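Papers > Workplace Studies > Section 3

3. Cables on the Bench 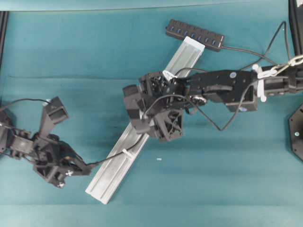
Anyone who has asked a workshop to tidy its wiring knows the reply: it is tidy, and please don't touch it. At Hunden we logged 787 cable ties over 19 benches, and most held one cable to whatever stood nearest.

Figure 1. A black cable zip-tied to an aluminum bar, with a seven-port USB hub close by on teal cloth.

Katsaros calls this "parking" – a tie meant for the afternoon that outlives the project.

Last updated 3/10/21

Related
Drawer Labels at Petridis
Who Owns the Extension Cord?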